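Speaker notes: Road edges, walls and curbs on the Climley hill road
Prepared by Shahram Taheri for the maintenance briefing, 7/31/24
Running order follows the slides. Text in parentheses is not read aloud.

Opening

Good morning, and thank you to the Wullau district office for the use of the hall. My remarks concern the edges of the road. The surface itself was covered in the previous session by Manouchehr Tehrani, and I will refer to his material only where drainage requires it.

(Pause while the handout goes around. The handout has 2 pages, and the second is the contact list.)

Scope

The inspection covered 3495 meters of road between the Ruggiero junction and the upper turning area. Stone walls stand along much of that length, on one side or the other. Older records describe them all as "boundary walls." That term should be retired. A wall that holds back a slope and a wall that marks the edge of a property call for different inspection, and the office has been applying a single form to both.

The revised form asks the inspector to state first what stands behind the wall, at what level, and whether anyone can walk there. The remaining entries depend on those answers.

Budget

The allocation for the current year permits 200 hours of masonry work. Of these, 167 are already assigned to sections listed as priority in the spring. The balance is held for urgent repairs and should not be requested for repointing of a cosmetic nature. Requests for next year are to reach the Climley desk before the end of August.

(If asked about the Baltus contract: it covers curb painting and verge clearing only. Masonry is outside it. Refer further questions to Mr. Tehrani.)

Walls and curbs

(Leave both pictures up for the remainder of this section.)

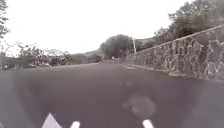
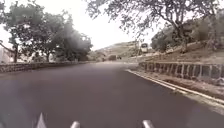
Inspection of a rubble wall begins at the joints. Stones of irregular shape carry their load unevenly, and mortar is usually lost first where water finds a way through the face. Inspectors should work uphill, on foot, with a probe and a notebook, and should record each open joint by its distance from the nearest fixed point. On the tall wall in the first picture, the railing along the top is to be entered as a separate item, with its own fixings and its own condition grade. The height of that wall may also change along its length, so one height figure for the whole run will be returned for correction. The low curb at its foot is inspected on the same visit.

Where a curb has a dirt verge behind it, check whether soil has built up level with the top. Raised soil sends water across the pavement in heavy rain. Clearing is done by hand within arm's length of the curb, and the cleared material is removed from the site the same day.

Trees close to a wall are reported to the grounds section. Road crews do not prune.

Questions

(Allow ten minutes. Collect the sign-in sheet before the break.)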